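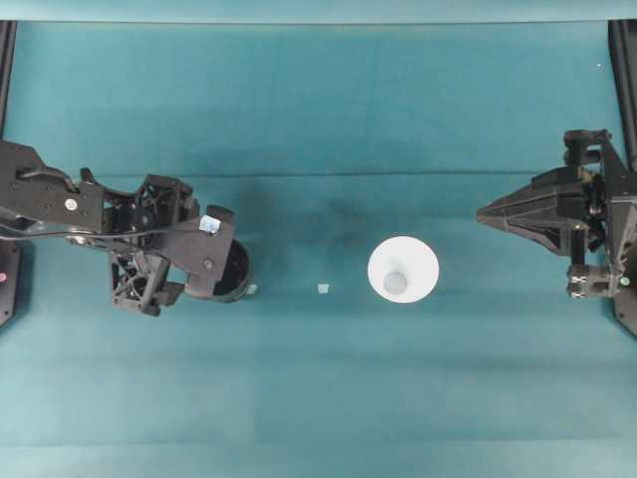 From: Evelien Peeters
To: Unddale Table Games list
Date: 4/17/20
Subject: Re: cloth and cups for the cube game

Miyuki Ogura wrote:

> I am putting together a second set for the cube game and have a few
> questions before I order. Is the teal cloth still what people use, or
> has everyone gone back to gray felt? Kenta thinks the clear cubes are
> too hard to see on it. Also, do the two cups have to be different
> colors? I have a pair of black ones here already and would like to use
> them if it's allowed. Last thing, how do you keep the cloth flat? Mine
> came folded and the lines won't come out.
>
> Miyuki

Miyuki,

We still use the teal. I tried the gray felt for most of August and went back. The felt grabs the cubes, so when you slide a cup over one it tips instead of moving along with the rim. The teal is a closer weave and things slide better.

Kenta is right that the cubes are hard to see. They're translucent and whitish, the size of a sugar cube, and under a lamp straight overhead they hardly throw a shadow. Move the lamp to one side and they show up well enough. I wouldn't switch to colored cubes, as then you can pick one out from the corner of your eye and the guessing part of the game is gone. Loureiro sells the plain ones in bags of 31. Check the edges when the bag comes. The cubes chip if they get caught under a rim, and a chip is very hard to find on the cloth until you put your hand on it.

On the cups, the rules sheet (page 9, second paragraph) says one dark and one light. Two black ones are fine for practice. For a scored game you need the white one too, since a cube under the white cup counts double. Ours is the cone-shaped kind with the wide mouth. It falls over more easily than a straight cup but it is quicker to set down over a cube. Orla Hanrahan uses a straight white cup and has had no complaints.

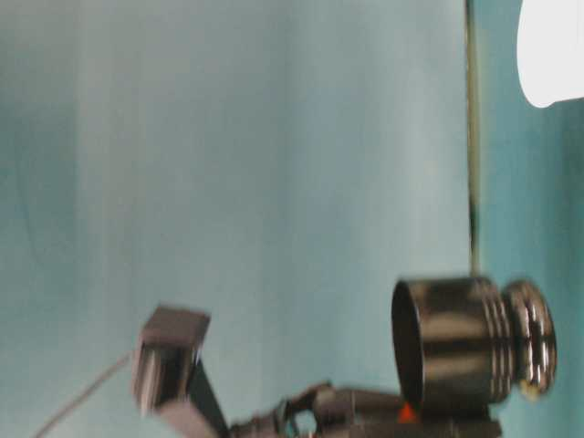
As for keeping the cloth flat, I gave up on ironing. It took out the small wrinkles and left the main fold where it was. What worked better was rolling the cloth on a cardboard tube between games and pulling it tight from the two short sides before play. A faint line across the cloth doesn't matter. A ridge you can feel with a fingernail does, and a cube will stop at it every time. If yours is that bad, ask Nandis for one shipped on a roll. The item number is 1647 and they charge a little more for postage.

Cut it with enough to tuck under on all sides. I left too little on my first one and it crept toward whoever was pulling cups. If you add a border strip, sew it flat and keep it outside the playing area.

Misaki Sakamoto asked me off list about the Niltetti score pads. I have 26 left and can mail some to anyone who wants them. Send me your address directly, please, not to the list.

Evelien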